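Small Counter and Front Desk Forum > Setup and Furniture > Call bells, buzzers, call buttons: what goes where?

wrenhollow
Member, 234 posts
OK so quick one, on lunch. We're redoing the counter at our repair place (clocks, lamps, small stuff). One long white table up front, public on one side, us on the other. Right now there's a service bell and a handwritten sign and that's it. Problem is the back room is LOUD and half the time we don't hear it. Somebody comes in, dings, waits, dings again, leaves.

Thinking of adding push buttons. Three of them, one for drop off, one for pick up, one for "just a question". Each lights a different lamp in the back. Plus a tray for keys/tickets/small parts. And keep the bell? Or lose the bell?

Also what do people put under it all. The table is white and shows every scratch.

tallgrass_ed
Member
Lose the bell. Two systems = people use both. They press the button, wait 20 seconds, then hit the bell anyway, and now you're annoyed before you even get out there.

mudroom
Regular
Disagree w/ ed. Keep the bell. Everybody on earth knows what a bell is for. Buttons need labels, labels need reading, people don't read. I had two buttons at the Wevville shop, printed labels, big type, and they pressed whichever was closer to the door.

tallgrass_ed
Member
then the buttons are the problem, not the bell lol. so no buttons

mudroom
Regular
I mean yeah kind of my point

pinecone77
Member
What kind of switches. Matters a lot. The flat doorbell kind get missed completely, folks think it's trim. You want something that sticks up and has travel to it so they feel it go down. Momentary not latching!! We got latching by mistake first time round and the lamp in back just stayed on all day till someone went out and pressed it again. Wiring was fine, switch was wrong. Took me a whole afternoon to work that out

wrenhollow
Member, 234 posts
Momentary, yes, good. Wouldn't have checked. The ones in my cart are from Clesteo, boxed style, sits on the surface, screw holes in the base. Anyone used those?

pinecone77
Member
Had them, no complaints. Screw them down or they walk. People press at an angle and the whole thing slides an inch every day, by the end of the week it's hanging off the back

ostrich_legs
New member
Not screwing into a new table. Double sided tape, the foam kind. Clean with alcohol first. Ours have held since September

mudroom
Regular
Tape on the table fine. Tape on a mat, no. The mat lifts.

wrenhollow
Member, 234 posts
OK that's the mat question then. Options I have: roll of brown stuff I already own, or a proper rubber counter mat, or leave it bare.

ostrich_legs
New member
Bare. Wipe it down. Scratches happen, its a counter

quillback
Regular
No no, get something under there. Repair shop = screws rolling, lamp bases with rough bottoms, people dropping keys. White top will look awful by spring. Also small dark screws on a white table are easy to see but they BOUNCE. On a mat they stay put.

Brown is a decent color for it btw. Doesn't show coffee. Light metal parts show up on it fine, brass not so much.

Only gripe with thin sheet is it won't lie flat. Any crease and the bell rocks. Bell that rocks sounds like a spoon on a mug

tallgrass_ed
Member
the bell again

quillback
Regular
Ed what did a bell ever do to you

tallgrass_ed
Member
worked hotel desk 2 years. kids.

larkspur_bench
Member
Fair.

For creases: unroll it, flip it, roll it back the other way overnight, then lay it out with books on the corners. Or a hair dryer on low if it's vinyl-ish. NOT an iron, ask me how I know. And don't cut it to size until it has relaxed. I cut mine right off the roll and it ended up short on one side, had to start over with a new peice.

wrenhollow
Member, 234 posts
Not cutting anything yet then, thanks

Next: order. Left to right as you stand at it. I had bell, tray, buttons. My coworker wants buttons, tray, bell. We've been arguing since morning

larkspur_bench
Member
Which side is the door?

wrenhollow
Member, 234 posts
Left, as you come in. So they reach the left end first.

larkspur_bench
Member
Then coworker is right. Buttons first so they have to pass them to get at the bell. Bell is the fallback. Tray in the middle keeps the two apart so nobody leans on a button while reaching for the bell.

mudroom
Regular
Or opposite. Bell nearest the door, the thing they know, done. They ding, you come out, you ask what they need. Why does the lamp need to tell you it's a pick up?

wrenhollow
Member, 234 posts
So I can grab the item off the shelf on my way out. Saves a trip. Pickups are most of our day

mudroom
Regular
ok that's a real reason. I withdraw like half of what I said

pinecone77
Member
Three in a row is the max imo. Someone on here ran five once, the customers played them like a piano

Space them a hand apart, not touching. And if you do different colors don't pick red for anything, everybody avoids red, they think it's the alarm. Had a red one for "question" and it got pressed maybe never.

quillback
Regular
Tray: get a color that isn't the mat and isn't the table. We had a gray one and people put their keys NEXT to it. Swapped to a bright plastic one from Skernar and it stopped. Low sides too, so you can get a ring or a washer out without tipping it.

ostrich_legs
New member
what about gluing the tray down

quillback
Regular
No!! You want to pick it up and carry it to the bench. That's the whole use of a tray

wrenhollow
Member, 234 posts
Did a layout with the coworker's order. Buttons left, blue tray middle, bell on the right, on the brown mat. Nothing stuck down yet, mat still needs the overnight roll thing.

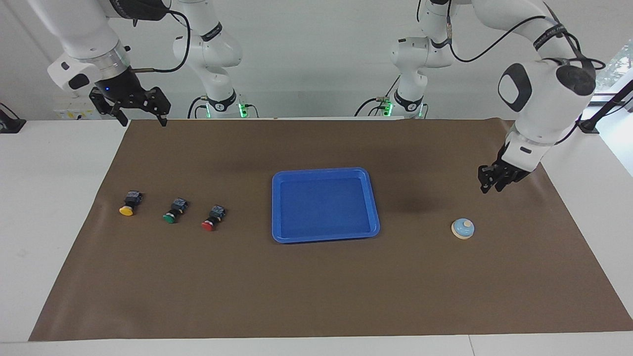 larkspur_bench
Member
Go with that order for a couple weeks before you tape or screw anything. Whatever you decide tonight you'll want to shift by a few inches once real customers start leaning on it. And put the labels behind the buttons, standing up, not in front. Hands cover the ones in front.

tallgrass_ed
Member
Still say lose the bell. But if it stays, far end is the right end. Farthest from the kids

mudroom
Regular
Sticking with my vote for bell by the door but I can live with it. Do the test thing larkspur said. Tally which one gets used

wrenhollow
Member, 234 posts
Will do a tally sheet in back. Lamp left / lamp middle / lamp right / ding.

Cable question before I run back in. Do I take the button wires over the back edge or drill?

pinecone77
Member
Over the back edge, under the mat for the first bit, then clips down the leg. Don't drill till you're sure of the order, see above. Leave slack. More than you think

ostrich_legs
New member
Wireless ones exist

pinecone77
Member
Batteries. You'll find out they're dead when somebody has been standing there ten minutes

ostrich_legs
New member
mine last ages but ok

quillback
Regular
Is the mat gonna be thick enough to hide a wire? Thin sheet over a cable = ridge = rocking bell again. Run them along the very back where nothing sits

wrenhollow
Member, 234 posts
Good catch. Back edge it is, bell forward of that.

Labels: "DROP OFF" "PICK UP" "QUESTION". Or "HELP"?

mudroom
Regular
QUESTION. If you write HELP they'll all press HELP

larkspur_bench
Member
+1 question

tallgrass_ed
Member
+1, and tape over the bell

wrenhollow
Member, 234 posts
ha. ok back to work, will post the tally when I have a couple weeks of it

nettlebed
New member
Sorry to bump, same problem at a ski rental counter, gloves on all day. Does anyone know if the small buttons work with thick gloves or do I need the big mushroom kind? We hand out a lot of Stöckli skis and nobody wants to pull a glove off to press a thing

pinecone77
Member
Mushroom kind. Big ones. Start a new thread tho, I have pics of ours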